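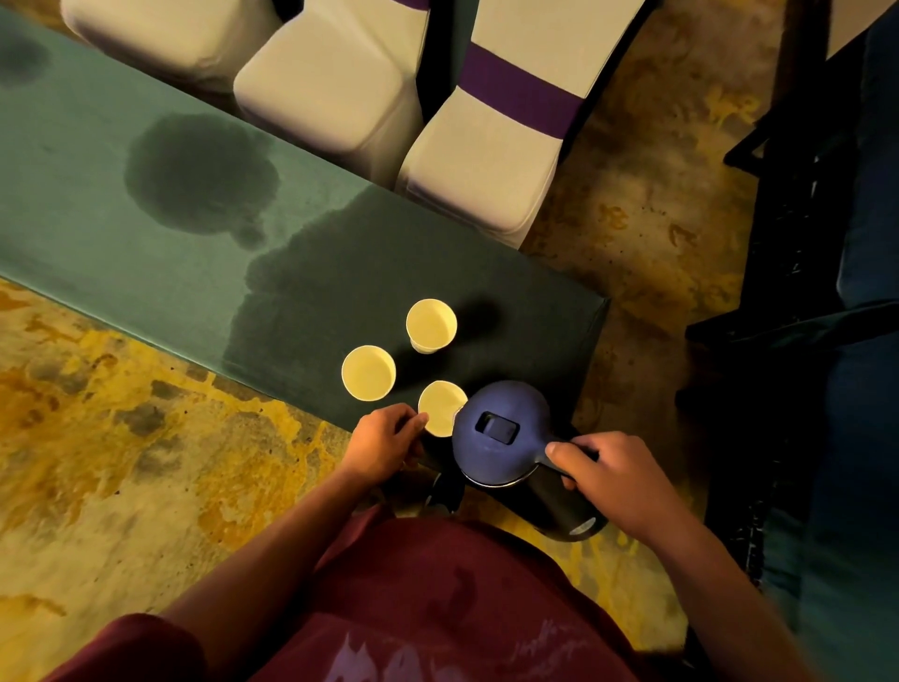 Electric kettle held over paper cups on the table.

Ticket: Viko unscented body lotion, grainy texture
Opened: July 21, 2018
Opened by: Lawal Etim, Plelham customer support
Assigned to: Efe Effiong, formulation
Product line: Viko body care, pump bottle
Status: Closed, with one follow-up open

Summary
Seven customers have returned Viko unscented body lotion with the same complaint. The lotion has small hard grains in it that melt when rubbed into the skin. No change in smell or color reported. No skin reactions reported. Two of the customers said the pump also sticks. All returned bottles carry the same lot code. The earlier lots from the February run have no complaints on record.

Entry 1, Lawal Etim
Bottles received and logged. Opened them and spread a sample from each on a glass plate. Grains present in every one, worst near the bottom of the bottle. Customers have been offered a refund or a bottle from the February run. One customer asked if the grains are the preservative coming out. I told her I would ask.

Entry 2, Efe Effiong
Checked the same samples. The grains soften between the fingers and leave a greasy spot on paper, so they are fat and not salt or undissolved preservative. You can tell the customer that. No water layer in any bottle after standing overnight. The emulsion is intact. This looks like shea butter that has crystallized after filling.

Please do not tell customers to warm the bottle in hot water. It removes the grains for a short time, but they come back on slow cooling and are often larger. It also does the preservative system no good if water gets in around the pump collar.

Entry 3, Lawal Etim
Understood, reply template changed. Question from the Jiduden warehouse: they have unsold stock from the same lot and want to know if it can ship. I put a hold on it until I hear from you.

Entry 4, Efe Effiong
Keep the hold. Pulled the batch sheet and compared it with February.

Shea butter: same supplier, same grade, different drum.
Emulsifier: same lot in both batches.
Homogenizer speed: 4000 rpm in both batches.
Oil phase hold time: shorter in the new batch. The operator started the transfer as soon as the butter looked clear.
Cooling: February was cooled with the jacket water on and the paddle running. The new batch has no entry in the jacket water column.

An empty column can mean the water was off or that it was not written down. Asked the Jiduden plant to confirm.
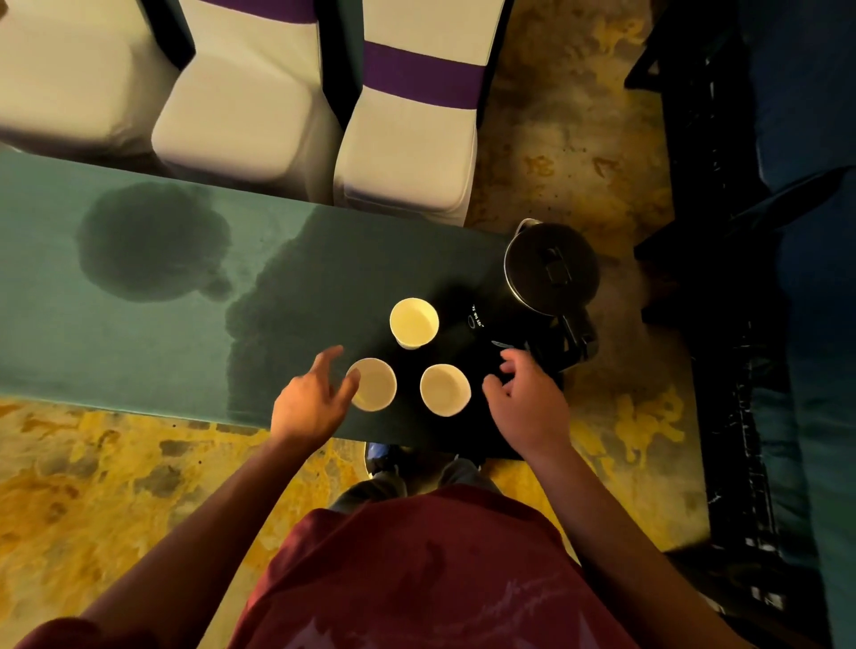
Kettle at the end of the table, dark patches on the cloth.

Entry 5, Efe Effiong
Plant confirms the jacket water was off. A valve was closed for a repair and the batch was left to cool in the vessel with the paddle on low. Slow cooling lets the higher melting part of the shea butter form crystals ahead of the rest, which would explain the texture.

Bench test: made four small batches from retained raw materials.

Batch A -- full oil phase hold, fast cooling. Smooth.
Batch B -- full hold, slow cooling. Fine grains.
Batch C -- short hold, fast cooling. Smooth on day one, a few grains by the end of the week.
Batch D -- short hold, slow cooling. Grains matching the returned bottles.

Both steps matter. Cooling is the larger factor. The new drum of shea butter is cleared, as batch A was made from it.

Entry 6, Lawal Etim
What about the pumps? The Ragab pump is the same part we have used since the line started.

Entry 7, Efe Effiong
Took both returned pumps apart. Grains were packed around the inlet ball in each. Rinsed, refitted and primed with lotion from batch A, they dispense normally. No fault with the Ragab part.

Resolution
Affected lot withdrawn from sale. Held stock at Jiduden will not be reworked -- a second heating would take it outside the preservative supplier's limits. Batch sheet revised: the oil phase hold is now timed, and filling cannot be released with the jacket water column empty. Support template for texture complaints updated.

Follow-up
Efe Effiong to check retained samples of the next batch after cold and warm storage. Lawal Etim to reopen this ticket if a complaint comes in on any other lot code.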